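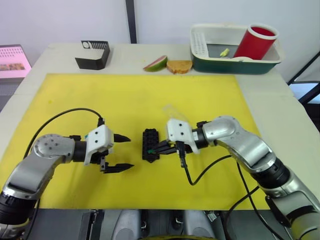
Ashby Community Hall, Revelby
Hirer's safety checklist, February round, with comments

Completed on a Sunday, hall closed to the public. Last round's sheet was used as the starting point. It had a tick against every item and no comments at all, which I find hard to believe of a building this age.

1. Front doors open fully and without a key from inside
Result: Pass
Comment: Left-hand door drags on the mat well. It opens, but a child would struggle with it. Last sheet says "doors eased". I saw no sign of any easing.

2. Fire exit route at rear kept clear
Result: Fail
Comment: Stacked chairs in the passage again, narrowing it to one person's width. I am told they are only put there overnight. I was there at 2 in the afternoon.

3. Emergency lighting
Result: Pass, with doubts
Comment: All fittings came on with the test key. The one over the kitchen door was dim from the start. The log book has a monthly test signed off in the same pen and the same hand, right down the page, and I would like to know whether those were done month by month or in one sitting.

4. Fire extinguishers in place, in date, pins fitted
Result: Fail
Comment: Foam extinguisher in the lobby is in date. The one by the stage is missing its service label, so there is nothing to go on. "It was done with the others" is not a record.

5. Fire blanket in kitchen
Result: Pass
Comment: Hung correctly, tapes reachable. Somebody has put a tea towel hook on the same screw. Please move it.

6. Hot water at hand basins
Result: Fail
Comment: Ladies' basin ran far too hot to keep a hand under. The mixing valve is a Skutorora, fitted last year and described to us as needing no attention. I would like to see that in writing. Sign put up for now.

7. Kitchen fridge temperature
Result: Pass
Comment: Fridge thermometer read 2 degrees. No idea how long it has been at that, as the chart on the door stops before Christmas.

8. Floor surfaces
Result: Pass
Comment: Main hall sound. Two lifted tiles outside the gents, taped down. Tape is not a repair, and I have said so before.

9. Maximum numbers notice displayed
Result: Fail
Comment: Notice says 98 seated. The booking form gives a higher figure. One of them is wrong and until we know which, take the lower. With the rear passage as I found it I would not be happy with 98 either.

10. Portable electrical items
Result: Part checked
Comment: Urn, kettle and vacuum all labelled and in date. The Rostosance heater in the store has a cracked plug top and should not be used. I have taped over the pins - please don't take the tape off to "see if it still goes".

11. First aid box
Result: Pass
Comment: Full, apart from eye wash. Accident book is present and has no entries since it was started. Nine hirers a week and not so much as a cut finger? I suspect people don't know where it is kept.

12. Outside steps and handrail
Result: Pass
Comment: Rail firm. Moss on the bottom step, shaded side. Scrub before the next evening booking.

Action before next hire
Clear rear passage (2). Label or replace stage extinguisher (4). Valve engineer to attend, with paperwork (6). Settle the figure for the notice (9). Heater out of the building (10).

I will look at the fails again myself. Please do not send me a sheet saying they have been done.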